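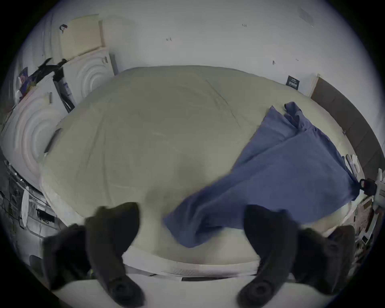

The bed in the back room, with the blue cloth still on it.

The Back Room

Her aunt had left the flat in Gradley tidy, except for the back room. The front rooms took a morning. The kitchen took an afternoon, most of it spent on jars. She kept the back room until the end and then stood in the doorway with a roll of bags and could not think where to start.

The bed was the biggest thing, so she started with the bed. It had a beige fitted sheet on it, pulled down over the corners the way her aunt always did it, and across the sheet lay something blue, twisted up at one end. She left it there and looked at the wall instead.

The wall was white and wanted painting. It had small dark marks on it where pins might have been. She tried to remember what had hung there. A calendar, she thought, and before that a map of the coast at Pruvanow with the ferry drawn in by hand. She had slept in this room for one whole winter when she was nine. She remembered the ferry very well and could not remember the calendar at all.

The foam was against the wall on the left. There were two white panels with rings moulded into them, one ring inside another, and a cream block with a beige edge. Her mother had said on the phone that the foam could go straight to the tip.

"What was it for?" she had asked.

"Her back," said her mother. "Or the noise. She had the neighbours with the drum. I don't know. Ask the council if they take it."

The council did take it, but there was a form, and the form wanted to know the weight. She put that off too.

She opened the window and went through the drawers. There were receipts in the top one, held together with a peg. The bed had come from Clastico and had cost 284 pounds, with 20 more for carrying it up the stairs. Her aunt had written on the back of the receipt in pencil: too soft, keep anyway. Under it was a letter from the shop offering to change the mattress for a firmer one, free of charge, if she rang before the end of November. It did not say which November. The mattress had never been changed.

In the second drawer there were bus tickets, a torch and a box of buttons. In the third there was a piano book from the Espinoza school, where her aunt had taught for years and had never once, as far as anyone in the family knew, played for pleasure. The pages were marked in two colours. On the inside of the cover there was a row of dates, each with a tick beside it, and the last one had no tick.

She sat down on the edge of the bed to read them and felt herself sink. Her aunt had been right about that. She moved further up, where it was no better, and put the book down beside her.

At four the man came about the bed. He was younger than he had sounded and had brought a strap and a blanket. He pressed the mattress with the flat of his hand.

"It's soft," he said.

"It's very soft."

"My dad likes them soft." He looked at the foam. "Is that going as well?"

She said it was, if he wanted it. He wanted the panels but not the block. He said he had a cousin with a drum kit. She laughed, and he waited for her to explain, and she said it was nothing.

He went down to bring the van round to the front. She had a few minutes. She picked up the blue thing at last and shook it out, and it was only the old shirt her aunt had worn for cleaning windows, with the cuffs gone. She folded it in half, and in half again. There was a bag for rags by the door and a bag for charity next to it.

She could hear the van backing up in the street. She put the shirt inside the piano book, where it would not lie flat, and put the two of them in her own bag with her purse and the keys. Then she took hold of one corner of the sheet and began to pull it off.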